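The Nimside Bathroom Caddy, Seven Months In

Posted October 14, 2019

I bought the Nimside in March, during one of those spells when a person believes that a shelf will fix his character. It cost me 73 dollars, and for that you get a tension pole, four wire baskets, a bag of plastic clips and a sheet of instructions folded so many times it has the feel of cloth. The pole runs from the rim of the tub to the ceiling. The baskets clip on wherever you like, within reason, and reason in this case means "not too close to the clip below."

Let me get the assembly over with. The box says 11 minutes. I would love to meet the household that was tested on. The pole comes in sections that screw together, and the threads on mine were cut by someone in a hurry, so the third section leaned a little to the left until I took it all apart and swapped it with the second. Then it leaned a little to the right, which matched the ceiling, so I left it.

My test load was what any bathroom holds: shampoo, the other shampoo, a bar of soap with no dish, and the sort of face wash that comes in a big squeeze tube and refuses to stand on its own flat end once it's half used.
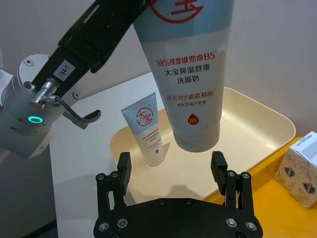

A reader, Dramani, wrote in after my first short note on the Nimside to say that the clips loosen in hot weather, that hers had dropped a full basket into the tub at two in the morning, and that I should have waited a summer before saying anything kind about it. Fair enough. I have now waited a summer. Mine slipped once, in a heat wave, by the width of a thumb, and stopped there as if it had thought better of it. I tightened the clip with a coin and it has held since. Your ceiling may be springier than mine.

The baskets themselves are good. The wire is thick, the coating hasn't chipped, and the bottoms are open enough that water runs straight through onto whatever you put in the basket below. The order of things matters, then. Soap goes at the bottom. I put it at the top for the first week and everything under it grew a kind of glaze.

What the Nimside does poorly is anything tall and thin. The wires run one way only, with gaps wide enough for a cap to drop through, so a tube set cap-down pokes out of the floor of the basket and leans on its neighbor. Lay it flat and it slides to the front like a drawer being opened. I tried a folded washcloth as a liner. It worked very well and smelled like a pond by the weekend.

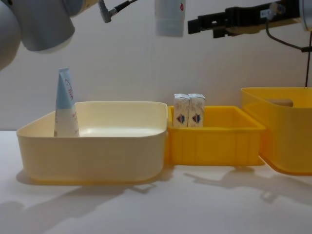 Price is where I start to grumble. The Clorholm, which is the one everybody's sister has, sells for a good deal less and gives you the same number of baskets, though its pole is thinner and has a rubber foot that leaves a gray ring on the tub. I ran one for two years and I'm still scrubbing. It does have solid floors in its baskets, and that counts for more than I expected when I began this review. A plain white cylinder of a container, the kind with a pale gray-blue band around the bottom, will sit happily on a solid floor and will tilt on the Nimside's wires unless you find the one spot where it doesn't. I have found the spot. I'd have liked not to need it.

There is also the Jikard, which sticks to the tile with suction cups. I mention it only to be complete. The box claims the cups are good for 4,000 uses, and I can't say what a use is. Mine let go while I was in the next room, and I took it for a burglar.

Cleaning is easy. The baskets lift off and go in the kitchen sink, and the pole wants a wipe where the clips grip it, as a line of brown gunk gathers there. Don't use the rough side of the sponge. I did, and there is now a dull stripe at eye level that I get to look at every morning while I wait for the water to warm up.

If you have the counter space, you may not want a pole at all. I've gone back and forth on this. An open bin with a thick rim costs next to nothing, takes tubes standing on their caps, and can be carried off to the sink in one trip when company is coming. 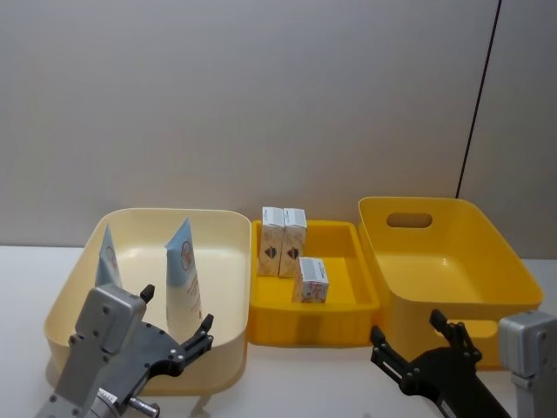
So would I buy the Nimside again? I would, at a lower price, for a tub with no ledge and a ceiling I trusted. I'd skip it for a walk-in shower, where the foot of the pole has no rim to sit against and creeps across the floor a little every day.

Three and a half stars. It loses half of one for the threads and the rest for the soap business, though I admit the soap was partly me. The spare clips are in the bottom of the box under the cardboard flap, by the way. I threw mine out.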